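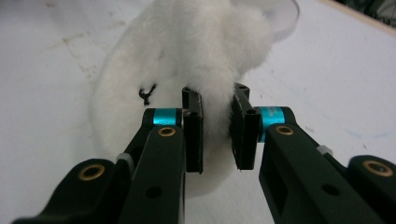 # Chapter 4: Hand-Held Grippers as Commercial Products

## 4.1 Scope of the chapter

Chapter 3 treated the gripper as a mechanism. This chapter treats it as something a laboratory or small firm buys, unpacks, checks and puts to work. The product class is the hand-held two-finger gripper kit: a pair of powered or trigger-driven fingers on a handle, with a camera looking down at them, used by a person to record how objects are picked up and put down. The recordings are later used to train a robot arm that carries the same fingers.

Three suppliers are compared. Mitau sells a complete kit. Drinport sells the finger set alone and leaves the handle and camera to the buyer. Thibodeaux sells no hardware to the end user; it rents out kits by the month and includes a repair service. The comparison rests on a bench review carried out by Margit Hägglund and Birger Hellström, and the review's test log is used as source material for the worked problems in Section 4.7.

After reading the chapter, the student should be able to:

- read a supplier's data sheet and state which figures matter for a given set of objects;
- separate grip force from grip quality;
- plan an acceptance test for a kit before the return period ends;
- estimate the cost of wear parts over a recording project.

## 4.2 Why soft objects come first

Most data sheets quote grip force against a rigid steel block. The figure is easy to measure and easy to compare, and it says little about daily use. A rigid block has one width. A plush toy has no fixed width, and the force on it rises slowly as the fingers close. The operator has no sharp point at which contact begins.

Long-pile fur adds a second difficulty. The outer fibers bend before the body of the toy carries any load. A gripper can therefore close on fur alone, or on a fold of the cover, and the grasp may look the same to the operator as one that includes the filling. The two behave differently when the toy is lifted. A fold can stretch, and the body then hangs and swings below the pads.

For this reason the review placed soft objects at the start of the test order. Suppliers tend to place them last, if they include them.

**Definition 4.1.** A *fold grasp* is a grasp in which the pads close on surface material only, with the main body of the object outside the gap.

**Definition 4.2.** A *body grasp* is a grasp in which the pads load the object on both sides of its main body.

A fold grasp is acceptable for dragging or turning an object on a table. It should not be counted as a success in a lifting test unless the test plan says so in advance.

## 4.3 Pads, pivots and play

The fingers of a kit in this class have three places where accuracy can be lost: the pad, the joint that carries the pad, and the pivots of the linkage behind it. Buyers usually inspect the pad and ignore the rest.

Flat pads suit boxes, handles and thin edges. They are less suited to curved objects, where contact shrinks to a line. The pad surface is a wear part on every kit reviewed, and its lower tip goes first, as that is the end that meets the table. A thin strip of loose material at the tip is an early sign. It does not change the grip force, but it can catch on fur and pull the object out of position as the fingers open.

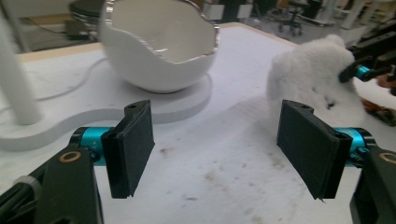
Wear at the tip also matters when the task changes from soft objects to hard ones. A ceramic bowl with an uneven rim gives the pads very little flat area to work on. If one tip is worn more than the other, the first pad to touch pushes the bowl sideways before the second one arrives. On a light object the operator corrects for this without noticing, and the correction becomes part of the recording. The arm trained on that recording then repeats a sideways motion that has no purpose.

Play in the pivots has a similar effect and is harder to find. Hägglund's method is simple: close the fingers on a thin gauge, hold the handle still, and press each pad by hand, first inward and then sideways. Movement in the sideways direction points to the pivots. Movement in the inward direction may come from the drive and should be checked against the supplier's own figure.

## 4.4 The review in outline

The review recorded 1,129 grasps on 43 objects. Of these grasps, 367 were made with two grippers on the same table, one holding or steadying an object while the other worked. Two-gripper work is not covered by the Drinport data sheet at all. Mitau lists it as supported but gives no test condition.

| Supplier | Form of offer | Pads replaced by user | Two-gripper use |
|---|---|---|---|
| Mitau | Complete kit | Yes | Listed, no condition given |
| Drinport | Finger set only | Yes | Not covered |
| Thibodeaux | Monthly rental | No – returned for service | On request |

The table should be read with care. Replacement by the user is an advantage only if spare pads are in stock, and a rental contract can be the cheaper choice for a short project even when the monthly rate looks high. Section 4.6 works through both cases.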